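The Lunch That Stays Open

Liya Negash has eaten the same lunch for 2 years, and she would like you to stop asking about it. Whole-wheat bread, one slice, lettuce on top, no lid. "A second slice is just packaging," she says.

Her cafe, Ollby, sells 80 of them on a decent October day - mostly to people who came in for soup. The plates are mint green. Water comes in a blue plastic cup, which regulars defend with more heat than they do the lettuce.

I ordered one. I finished it, and then I ordered the soup.
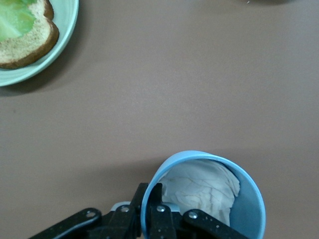
What to Ask For at Ollby

The heel of the loaf, if there's one left.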